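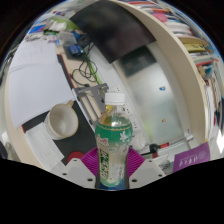

The closure problem: why a screw cap is harder to make than the bottle under it

The screw cap on a drink bottle weighs very little and is expected to do four jobs. It seals against liquid, it seals against gas, it shows whether the bottle has been opened, and it comes off in the hand of a person with weak fingers. These requirements work against each other. A tighter seal raises opening torque, and a softer cap that opens easily tends to creep in a hot warehouse.

Zarnier, a closure molder with a plant outside Stetley, runs a single compression line for still-drink caps. Pellets of polyethylene are melted, cut into small doses and pressed between a cavity and a core. The thread is formed on the core. The tamper band is either molded with its bridges in place or cut afterward with a heated blade. Zarnier cuts, and keeps one technician on blade changes during the day shift.

The line was rebuilt in July. Before the rebuild, caps were sampled by hand every 500 parts. The plant now checks each cap by camera for ovality, short shots and broken bridges, and pulls 400 caps per shift for torque testing on filled bottles.

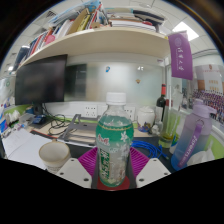 Torque, on and off

Two torque values matter. Application torque is what the capping head puts in. Removal torque is what the customer has to overcome, and it is normally lower, because the plastic relaxes after capping. Most of that relaxation takes place in the first day. A plant that tests bottles straight off the line will read high and may set its heads too low.

Temperature changes the result further. A cap applied to a warm bottle shrinks as it cools, and the neck finish shrinks with it at a different rate. Polyethylene moves more than PET. The thread engagement therefore tightens slightly, while the sealing fin inside the cap loses some of its preload. Whether the bottle leaks depends on which effect wins.

The fin is the part that suppliers guard. In a one-piece cap there is no liner, and a thin ring of plastic molded under the top panel presses against the inside of the neck. At Zarnier the fin is measured on sectioned caps under a bench microscope. A worn core insert leaves a faint ridge on the fin, and a ridge is a leak path. The plant replaced 150 inserts during the rebuild, a full set plus spares.

The outside of the cap gets less attention. The vertical ribs give grip, but they also have to match the chuck on the capping machine. A bottler that changes cap supplier without changing chucks will see scuffed ribs and uneven torque from head to head.

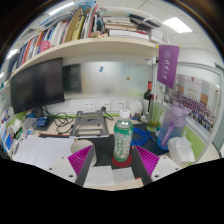

Why do so many caps come in white?

White pigment is cheap, hides small variations in the resin and gives an inspection camera good contrast against a dark belt. Colored pigments can also alter shrinkage, so a change of color often means a new set of process settings.

Shorter necks

Enache, which builds capping machinery, has spent several years adapting its heads to shorter neck finishes. A short neck saves resin in both the cap and the preform. It leaves less thread to work with, so the start of the thread has to be found quickly and the cap has to sit level before rotation begins. The company's test log for one head design ran to 1422 entries, most of them concerned with cocked caps.

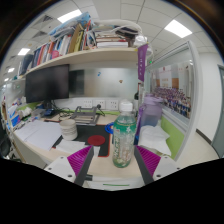
Recycling sets the other limit on cap design. Caps and bottles are usually ground together and parted in a float tank, where polyethylene rises and PET sinks. Labels complicate the process. A full wrap like the green-and-white one here, printed with small white flowers, has to come away before the flake is washed, or its ink may tint the clear fraction. Stillska, a reprocessor that buys mixed bales, runs a label remover ahead of its grinder and still sorts flake by color at the end of the line. Its buyers accept a small amount of cap material in PET flake and almost no printed film.

Stillska would like bottlers to use caps and labels that both float. Zarnier can already supply the cap. The label is bought under a separate contract, usually by a different department, and the two specifications are seldom reviewed together.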